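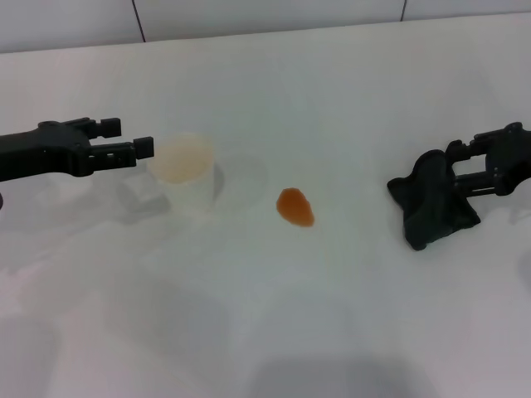

Kyei Two-Arm Bench Cell
Reconditioned, with table and enclosure
Sold and supported by Hitside

Overview | Setup | Care | Faults we know about | Parts | Ordering

Overview

The Kyei is a pair of arms, a white table and a set of white wall panels, and its job is wiping up after other people's drinks. It was designed for bench testing of cleaning routines: one gripper minds the crockery, the other holds the cloth. Customers have since asked it to fold things, sort things and, in one case, ice a cake. It will do the first two. The cake customer has stopped returning our calls.

Every cell we sell has come back from somewhere. We strip the grippers to the housing, replace the finger bearings, re-level the table and run the whole thing through our own spill routine before it ships. If a cell can't get through an afternoon of that without pulling over a cup, it goes back on the rack and Solène Lecomte has another look at it.

What comes in the crate:

Left and right arm, with parallel grippers fitted
Table, white, wipeable
Wall panels and seam strips
Controller and cable set
Six leveling feet (four for the table, two spares, which you will need after someone stands on the table)
Starter pack of black cloths
Printed setup sheet, laminated, for obvious reasons

What doesn't: cups, liquids, a computer, or a person willing to read the setup sheet. Those are on your side.

Key figures

Working reach, each arm: 338 mm from the mounting plate to the fingertips
Grippers: 2, parallel, with exchangeable tips
Wall panel screws: M4, hex
Controller firmware: Mindititz, build 271 or later
Power: ordinary wall outlet, grounded

Setup

Allow a morning. People who allow an hour also take a morning, they are just crosser by the end of it.

Put the table where it's going to live and level it before anything is bolted on. A spirit level across the far edge and another down one side will do. Liquid is a very strict inspector. If the table leans, every spill wanders off toward the low corner and your cleaning routine will be chasing it all day while you rewrite perfectly good code.

Wall panels go up next. Start at a corner and work along, and leave the screws finger-tight until the last one is in. The seams will show as thin dark lines. We have been asked to supply a seamless wall and have politely declined. If a seam bothers your vision software, move the strip, or teach the software that walls have seams. It will meet others.

Now the arms. The left and right mounts look the same and are not. The left mount has a notch at the bottom. Nadège Hoarau painted a letter on each one after a customer in the Midwest ran a cell crossed over for most of November and wrote to compliment us on how thoughtful its movements were. (It was hitting its joint limits and backing away.)

Tighten the mounting bolts in a cross pattern, a little at a time. Plug the arm cables in with the controller off. Then turn the controller on and leave the room lights exactly as they'll be in normal use. The cell does its first camera balance on power-up, and on a white table against a white wall it has precious little else to go by.

Homing takes a few minutes. Both arms fold in, open their fingers, close them, and open them again. Do not help.

Fingertip alignment

This is the part that separates a good cell from an expensive way to knock over coffee.

Close each gripper on the steel gauge from the kit. The fingers should meet it together, both faces flat. If one arrives early, loosen the tip screw a quarter turn, let the tip settle against the gauge, and tighten it again. Repeat with the other hand. Take the gauge out before you run anything. There is a drawer at Hitside with a number of bent gauges in it and we don't need any more.

Then teach the cloth position. The cloth should be picked up bunched, from the middle, with enough hanging under the fingers to do the wiping. Picked up by a corner it behaves like a flag. Lower it until it just brushes the table, save that height, and then save a second one slightly lower for actual wiping. Skip the second height and the arm will stroke the spill tenderly and leave it where it was.

The spill routine

We recommend running ours before you write your own. It's on the controller under Hitside Checks.

Stand a light-colored cup on the table, somewhere in easy reach of the left hand. Put some liquid in it. Then make a small puddle in the middle of the table, well clear of the edges, and start the routine. The left hand looks after the cup. The right hand deals with the puddle.

Use something with color for the puddle. Cold tea is good, and so is diluted orange syrup, though the syrup dries into a varnish if you go to lunch. Plain water on a white table is a fair test of the camera and a cruel test of the operator, who will put an elbow in it.

Clear plastic and glass are worth trying once the easy version works. A pale cup on a pale table is hard enough. A transparent disc lying flat is close to invisible, and the first few attempts will probably wipe straight across it and carry it off with the cloth. Ysaline Lemaire, who wrote the routine, keeps a box of awkward transparent objects for this purpose and will sell you one if asked nicely. It isn't on the price list.

Care

Daily, or whenever it's been working:

Wipe the table by hand. Yes, we know. The routine is for testing and leaves smudges, and smudges under flat lighting will look to the camera like something that needs cleaning. Left alone, the cell will then spend its evening trying to remove a reflection.

Wipe the fingertips with a barely damp cloth and then a dry one. Check the grooves along the gripper housing for dried syrup.

Swap the cloth. A full cloth doesn't absorb, it redistributes.

Weekly:

Open and close each gripper by hand with the power off. It should feel smooth the whole way. A small catch near the closed end usually means grit in the rail. Blow it out with a bulb, never with a compressor, and never with your mouth if the last job was flour.

Check the cable at each wrist for shine. A shiny patch is a patch that's rubbing.

Run the gauge again.

Every six months:

Grease the finger rails. Zernetti light grease only, a thin smear, and wipe away what squeezes out. Any grease you can see is on its way to the table.

Tighten the panel screws and the feet. Re-level. Someone will have moved the table, and no one will have done it.

Faults we know about

The right gripper drops the cloth halfway. Worn pads, nine times in ten. Change both pads on that hand at once. If the pads are new, look at the grip force setting, which resets itself to "gentle" after a firmware update for reasons Mindititz has explained to us twice.

The left hand nudges the cup. Check alignment, then check the cup. Very pale cups get their edges guessed at, and the guess can be a finger's width off. Teach the cup with the room lights on and from more than one spot. If it still nudges, raise the approach height a little.

One gripper homes, the other sulks. Nearly always the connector behind the mount. Power off, unplug, look for a pushed-back pin, plug in again until it clicks. If there's no click, send us a photo of the connector before you reach for pliers.

Grinding from the wrist. Stop. Don't run it "just to the end of the batch." Wrist bearings are cheap and wrists aren't.

The arm wipes beautifully, slightly to the left of the spill. Camera offset. Run the calibration again with the table bare and clean. If it keeps coming back, the camera bracket is loose, and has been for some time.

Liquid in the gripper. Power off at once, finger ends pointing down, leave it overnight. Water and tea are usually survivable. Milk is survivable too, in the sense that the gripper will work and you'll wish it didn't.

Parts

Held in stock at Hitside and sent out the same day if you write before noon:

Finger pads, per pair
Fingertip blocks, short and long
Wrist bearing set
Wrist cable, left or right (look for the painted letter)
Zernetti light grease, small tube
Alignment gauge, straight
Black cloths, pack
Leveling feet
Seam strips, cut to length

Cloths are black because the camera can find black on a white table from anywhere. You may use your own. We've seen white ones tried, and it was a very peaceful demonstration, in that the cell sat there and did nothing at all.

Whole grippers can be exchanged. Send us the old one, clean, and we send you a rebuilt one. "Clean" is the word Hafiz Lau would like us to put in larger type. He opens the boxes.

From customers

"Arrived level, which I wasn't prepared for. Then we moved it." Léonie Besnard, teaching lab

"The setup sheet is rude but correct." Name withheld at the customer's request

Ordering

Cells are rebuilt one at a time, so stock is whatever is finished. Write to the workshop and tell us the size of your table space, which outlets you have, and what you intend to spill. The last one matters for pads and seals. Solvents need a different pad set, and anything that foams needs a conversation.

Each cell leaves with its own test record, including the cups it knocked over on the way to passing. Warranty covers bearings, wiring and the controller. It doesn't cover gauges, syrup, or arms mounted on the wrong side, though we'll talk you through swapping them back over the phone, any afternoon after two.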